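The Lid

Ingegerd Holmgren did not believe in storage boxes. She had said so in the shop, and again on the stairs, and she said it a third time when Binta put the thing down on the table and peeled off the sticker.

"It's a box," said Binta. "What is there to believe?"

"That it will help."

Binta had read a book by a man called Gaston, who held that a household went wrong because people couldn't see what they owned. Put it all behind clear plastic, said Gaston, and within a month you would be calm. Ingegerd had read the back cover. She noticed that Gaston also sold the plastic.

"Three hundred and fifty-four pages," she said, "to tell a grown woman to put the plasters with the plasters."

"You haven't put the plasters with the plasters."

This was true. The plasters were in the bread bin, and had been since the move from Kostitz, along with the fuse wire and a key that fitted nothing in the flat. Ingegerd knew where they were. She didn't see why they should also be visible.

"Clear the table first," said Binta. "He says you start with a bare surface."

"Of course he does."
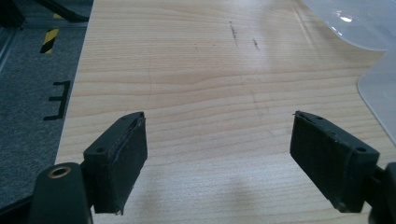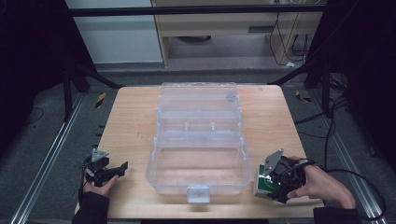 "Small things go in first," Binta said.

"Says who?"

"Page eleven."

Ingegerd folded her arms. She had shared a landing with Binta Akande for eight years and had watched her take up sourdough, then Portuguese, then a powder called Plisent that was supposed to be stirred into hot water and made them both sneeze. Each had been going to change everything. The tin of Plisent was still under Binta's sink, and you couldn't see through that, which was perhaps the point Gaston was making.

"And when it's full?" she asked.

"Then you stop."

"I shan't stop. I shall buy another box. Mrs Odukoya downstairs has four, and she keeps her coats in the bath."

Binta considered this. She had seen the coats.

"Try it until September," she said. "If you hate it, I'll have it for my wool."

So that was what she was after. Ingegerd felt a good deal better about the whole business. She fetched the bread bin, took out the plasters and the fuse wire, and held the key up to the window for a while.

"Where does he say this goes?"

Binta turned to the index and ran her finger down the Ks.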